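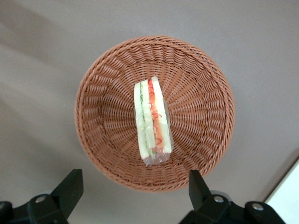
Report on the Open Day Visit to Enudska

Introduction to Automation, Term Project 2
Submitted by Ans Dekker
July 20, 2019

1. Purpose of the visit

For this project we had to visit a workplace or lab that uses robots, watch at least one full demonstration, and write up what we learned. I chose the open day at Enudska because they work on picking and packing for food, and my part-time job is in a sandwich shop. I wanted to find out how close a robot is to doing the kind of thing I do on a shift.

The report covers the building and the people, the picking demonstration, the results I wrote down, the talk in the afternoon, and what I think about it. My notes were taken by hand and some of the times are missing.

2. The site

Enudska rents the ground floor of the old Dobson building, near the rail yards. There is a front room with chairs and a screen, a long workshop behind it, and a small room with a glass wall where the arms are run when visitors are in. Visitors were taken through in groups. My group had nine people in it, mostly students from other colleges and a couple of parents.

Before going in we were given a safety talk. The main rules were to stay behind the yellow line, keep bags off the floor and not lean on the glass. There was a red stop button on our side as well as on the operator's side, and we were told to press it if we saw anything we didn't like. We never needed it.

The operator on the day was a second-year technician. She ran the arm and answered questions at the same time, so some of her answers were short. An engineer from the software side stood with us and filled in the rest.

3. The picking demonstration

3.1 Set-up

The robot was a single arm with a two-finger gripper. The fingers are black and come to a slanted tip. A small camera is fixed close to the gripper and looks the same way the fingers point, so whatever the arm is reaching for is also in the middle of the camera's view. The engineer said this was the part of the design they had argued over the longest. A camera on a stand sees more of the table, but the arm gets in its way at the moment you need it most.

The camera view was shown on the screen so we could follow along. It took me a while to get used to it, as everything moves when the arm moves. The gripper fingers stay still at the bottom and the table slides about underneath them.

3.2 The task

The task was called Basket Pick. A sandwich wedge in clear wrap lies in a round woven basket on a plain grey surface. The arm has to come over the basket, open the fingers, go down, close on the wedge, lift it out and put it down in a marked spot. After that the operator puts the wedge back at a new angle and the run starts again.

I thought this would be an easy job and asked why they had picked it. The engineer gave us several reasons it is harder than it looks:

The wrap is shiny. Small bright spots show up on it under the lights and they shift as the camera moves, so the software can mistake a highlight for an edge.

The basket has sloping sides. If the wedge lies close to the side, one finger has to go down between the wedge and the weave, where there isn't much space.

The wedge is narrow when it is lying with its layers facing up. The fingers need to be lined up along its length and close across the layers. If they come in turned the wrong way they push it around the basket.

The weave has a strong pattern. The strands run out from the centre of the base like spokes, and earlier versions of the software were thrown off by all the small lines. The basket is a brownish orange, a colour not far from the red layer in the sandwich filling, and she said that had caused trouble too.

3.3 What we watched

The arm started each run above the table with the fingers apart. It moved until the basket was in view, then stopped for a moment. During the stop the software works out where the wedge is and which way it points. Then the wrist turned, sometimes only a little, and the arm went down slowly. The slow part was set by the operator for visitors. She said the normal speed is a good deal faster but people find it hard to follow.

When the wedge lay lengthwise and away from the sides, the pick looked simple. The fingers went down on either side, closed and came up. When it lay against the side of the basket, the arm took longer. On one run it went down, came back up without closing, turned and tried from another angle. The engineer said the arm is allowed 3 tries before it gives up and calls for help.

The basket itself can also move. It isn't fixed to the table, and on one run a finger touched the rim and pushed it a small distance. The arm stopped, took a new look and carried on. I thought this was the most interesting part of the visit, and it wasn't planned.

4. Results

We didn't collect our own data over a long period, so most of the figures come from the sheet pinned up beside the screen. It was for the test set finished in May.

Runs in the test set: 133
Successful on the first try: 100
Remaining runs: second try, third try or given up

The sheet didn't split up the remaining runs. I asked about this and was told that the split is recorded but hadn't been put on the visitor copy. From the numbers given, the first-try success rate is just over 75 per cent.

A run is counted as successful if the wedge reaches the marked spot with the wrap still closed. Squashing isn't measured. I asked if they had a way to check how hard the fingers press, and the engineer said the grip force is set ahead of time and they haven't started changing it for different items.

5. The afternoon talk

After a break there was a talk in the front room by a visitor from Urkinar, a company that makes trays and conveyors. It was mostly about where a picking arm would sit in a real packing line. The main points in my notes were:

A line is built around its slowest station. If the arm takes longer than the person it replaces, the whole line has to be slowed down or a second arm added.

Containers matter as much as the arm. Urkinar would prefer flat trays with low sides. Baskets are used in shops because they look nice, and a robot gets nothing out of that.

Cleaning takes up a lot of time. Any gripper near food has to come apart and go back together quickly. Screws on the outside are easy to get to but they also collect dirt, so there is a trade-off.

The speaker also showed a short video of Plornari, their planned training line, where students will be able to do placements from next year. I've put my name down for more information.

6. Discussion

At the shop I pick up a wrapped wedge without looking at it properly. I can feel where the edges are and I change my grip if it starts to slip. The arm at Enudska has to get nearly all of that from its camera before it touches anything. Once the fingers are closed it only knows how far apart they are. Seeing this made the course unit on sensors make a lot more sense to me.

A success rate of 75 per cent on the first try would not be good enough for a shop at lunch time. The engineer agreed and said the aim at this stage is to find out which picks fail and why. The second and third tries help, but each one costs time, and the talk from Urkinar showed why that matters.

I also think the test could be made broader. All the runs we saw used one wedge in one basket. In my job there are rolls, salad tubs and bags in the same display, and they touch each other. I would like to see how the arm does with two wedges side by side, as the fingers would have less room between them.

7. Problems with my own work

I didn't write down the start and end times of each run, so I can't say how long a pick takes. I stood at the left side of the glass and couldn't see the marked spot well, so for the putting down part I relied on the screen. I should also have asked for the full results sheet in writing while I was there. I have since sent an email and will add the figures to the final version if I get them.

8. What I would do next

If I were to repeat the visit I would ask to see the same pick at normal speed and at visitor speed, and time both. I would also ask to see a run that ends in a call for help, to find out what the operator has to do. For the term project in the second half of the year I plan to build a simple two-finger gripper in the college workshop and test it on wrapped items of different widths.

Thanks to the staff at Enudska for letting our group stay for an extra set of runs.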